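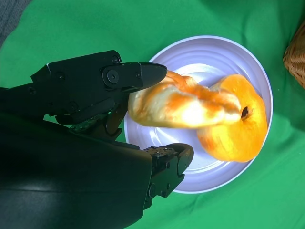 Sunday night, club week 8

I stayed much longer at the Buvuvov workshop than I told everyone at home I would, but I'm so glad I did. We had the green cloth out and the white plate on it, and we spent the whole afternoon on picking up food shapes, the long lumpy one and the round orange one, which is harder than anyone at school believes when I try to explain it over lunch!

My job was the grip log. I wrote down 44 tries before supper (my handwriting gets terrible after the first page), and I've decided the long one is my favorite, even though it's such a pain. You have to bring the upper finger down on the very end of it and get the lower one up underneath without bumping the rim of the plate, and the other end likes to stay right up against the orange. I could watch that all day, and I guess I did.

We've named our team Lerura, after a lot of arguing, and the Hanen meet is in June. We want 300 tries in the log by then, so there's plenty left to do. I need to copy my pages over neatly, ask about a ride for next week, and remember to bring back the good pencil I borrowed. My feet hurt, and I'm going to bed.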